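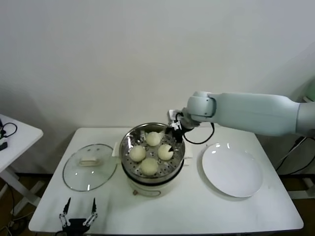 *4 min read*

I have been putting off writing about steamed buns for ages, mostly because every time I make them I eat them before I've had a single useful thought about them. But I got an email in May from Pui-shan Chiang (hi, Pui-shan!) asking what I use to steam, whether an electric one is worth the cupboard space, and how I stop my buns from going all wrinkly and sad. So this is for her, and for anyone else with a packet of yeast and a free afternoon.

For years I used a bamboo basket balanced over a wok, and I loved it, and it smelled wonderful, and I scorched the bottom of it so many times that it finally gave up. I boiled the wok dry while on the phone, more than once. After that I went electric. My first was a Rolow, which had three plastic tiers and a timer that rattled like a tin of nails, and I never did get the smell of fish out of it. I passed it along to my cousin, who only does vegetables, and they seem very happy together.

What I like now is the simple kind: white base, stainless steel basket that sits on top, glass lid. The steel doesn't hold on to smells, and you can scrub it as hard as you like. The base is another story. White shows everything, and a little brown mark down near the bottom front has a way of staying put no matter what you rub it with. I've made my peace with that.

The holes in the floor of the basket are worth thinking about, too. Lots of small round ones means the steam comes up fairly evenly, but it also means soft dough will try to sink into them and stick. I cut squares of parchment for the rising stage and usually leave them on for the steaming, although Yen-ting Tseng, who taught me to make buns in the first place, just brushes the steel with a bit of oil and puts them straight in. Hers come off clean. Mine leave half their bottoms behind, so parchment it is!

Four is my number for a single layer. One at the back, one at the front, one on each side, like a diamond. I used to squeeze in a fifth in the middle and it always came out looking like it had been sat on, with flat sides where the others had pushed against it. Buns swell more than you think they will. If you're feeding a crowd, do batches and keep the later ones in the fridge so they don't puff up too far while they wait.

## The lid, which is half the battle
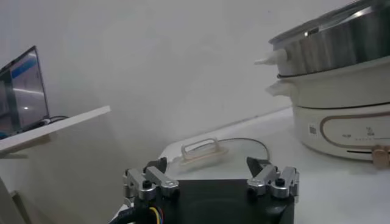 Where you put the thing down matters more than it sounds like it should. I set mine flat on the table, handle up, close enough that I can reach it without walking across the kitchen dripping. When I first started I'd lean it against the wall behind the stove and it would slide, very slowly, and then not slowly at all. That's how I lost the glass from the Rolow's replacement, a nice little Sorham pot that I still miss.

A handle you can get your whole hand around is a big plus. I like the bridge kind with a gap underneath, where your fingers go right through. The little round knobs get hot and slippery and I don't trust myself with them.

And lift it away from you! Tilt the far side up first so the steam goes toward the wall and the water runs down the glass and off the back edge, and then bring it across to the table in one go. The drips are what ruin the tops. A big fat drop lands on a smooth bun and you get a gray, gluey patch that never dries out. Some people wrap the lid in a dish towel to catch the water, which works great with a bamboo-sized setup. I'm wary of cloth hanging down near a hot base, so I only do it if I can knot the corners up on top.

Now, Pui-shan's wrinkles. I had the same trouble, and what fixed it for me was patience at the end. When the time's up I switch off and leave the lid alone for 3 minutes. Then I open it just a crack, and wait another 2 before I take it off. If you whip it off right away the cold air hits them and they can shrink up like a raisin. The other likely cause is letting them rise too long. In my kitchen they get almost 30 minutes after shaping, less in the summer, and I stop when one feels light in my hand and a gentle poke springs back slowly.

Have the plate ready before you open anything. A big one, bigger than seems reasonable, so the buns aren't touching while they cool. I use a plain white one with a bit of a rim and park it right next to the steamer, so the buns only have a few inches to travel. I move them with tongs if I'm being sensible and with my fingers if I'm hungry. Yen-ting uses chopsticks and makes it look very easy.

As for cupboard space, I'd say yes, it's worth it if you'll steam something every couple of weeks. Mine does eggs, corn, leftover rice, dumplings from the freezer and the occasional pudding. The plate can live under it and the lid goes on upside down - handle inside the basket - so the whole lot fits on a shelf that used to hold nothing but takeout containers.

The dough recipe needs its own post, and I want to try it again with the Won flour first, which drinks up more water than my usual bag. Pui-shan, if you try the waiting trick before then, write and tell me how the tops came out.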